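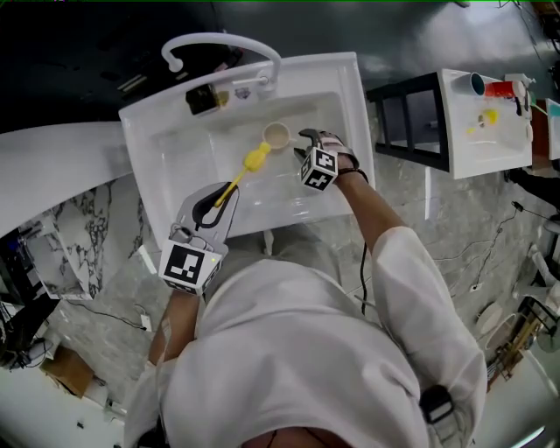 White rectangular basin with the wide rim, small cream cup standing in the bowl.

Torivell inset basin, wide rim, white

Back in stock. Last lot went in a fortnight so if you've been waiting, order now please.

Plain rectangular basin for bathrooms, utility rooms, cloakrooms if you've the space. Rim sits on top of the worktop and hides the cut edge, so a slightly wobbly jigsaw line wont show. Glazed ceramic. White only, we get asked for black every week and no, the factory doesn't do it.

Sizes
Width 1000 mm or 600 mm
Front to back 400 mm
Please measure your worktop before ordering. Then measure again. We do take returns but it's a heavy box and you pay the carriage back.

What's in the box
Basin
Fixing clips, bag of 6
Paper template for the cut-out
Leaflet (Italian and English, the English is a bit odd, ring us if stuck)

Not in the box
Tap, waste, trap, sealant. The Brisano push-down waste fits and so does the Brisano tall mixer. Other makes probably fine, check the thread first.

Price
235 for the 600, collected or delivered mainland. The 1000 is priced on request as the pallet cost keeps moving. Email with a postcode and Fanni will come back to you same day, next morning at worst.

Fitting notes
Use the template, don't draw round the basin. Seal the raw edge of the worktop before it goes in, two coats if it's timber. Bead of sanitary silicone under the rim, clips up finger tight, then half a turn each. Not more. Nearly all the cracked ones we hear about were overtightened clips. Leave overnight before running water near it.

Stone worktops: get the mason to cut it. Send him the template, we can email a drawing as well.

Cleaning
Washing up liquid and a soft cloth. Cream cleaner now and then for tap marks. No wire wool, no drain acid left sitting in the bowl. Limescale comes off with white vinegar, rinse well after.

Delivery
Goes out with Astarport, two-man on the 1000, kerbside only. They will text you a slot. Open the box while the driver is there and check the corners. If its chipped write that on the sheet, otherwise we can't claim and neither can you.

Spares
Clips and templates kept on the shelf, ask Margit Dobos at the trade counter. Old Vincze basins used a different clip, don't mix them up.

Closed for stocktake first week of July. Orders placed then go out the week after.

Prices checked 06/05/2025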